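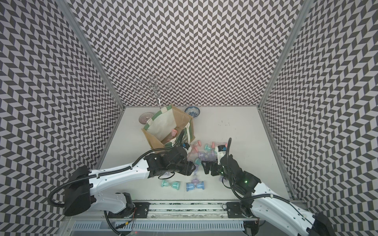
We use cookies to improve your experience on this site. Accept | Manage settings

Nnamdi Etim
Some thoughts about Hesgate Town before Monday, in a few posts. I follow this club for six seasons now, so please be patient with me.
14 replies · 9 reposts

Nnamdi Etim
First, the goalkeeper. Selvanayagam has signed for one more year and I am very glad. In August many people wanted a new number one. He has played every league minute after that and I did not hear those people again.
3 replies · 22 likes

Nnamdi Etim
The left side worries me more. Our left back is suspended for the Trusska match, and the only other left-footed defender is on loan until the end of the season. The manager can move a midfielder there, as he did in the cup. I did not enjoy it in the cup.
8 replies · 37 likes

Nnamdi Etim
Trusska play very direct. Long throw, second ball, cross. Their winger does not defend much, so there will be space behind him if we are brave. In the first match we were not brave - we had one shot on target and it was a free kick from far.
5 replies · 18 likes

Nnamdi Etim
The attendance on the last home game was 2132. For a cold evening against a team from the bottom, I think it is good. The away section had 238 and they sang until the end, respect to them.
2 replies · 31 likes

Nnamdi Etim
Someone asked me about the new striker from Samance. I have seen him only two times. He is strong with his back to the goal and he wins fouls. His finishing I cannot judge yet. Give him a full match and then we can talk.
11 replies · 26 likes

Nnamdi Etim
My team for Monday: same back three as last week, two holding midfielders, and the captain a little higher. I would keep the young one on the bench for the last half hour, when their defenders are tired.
6 replies · 19 likes

Nnamdi Etim
Correction to the post about the left side: the suspension is for two matches, so he also misses the trip after this one. Thank you to the person who wrote me.
1 reply · 12 likes

Nnamdi Etim
Kick-off is 7:45. The east gate is closed again, use the one by the bus stop.
4 reposts · 15 likes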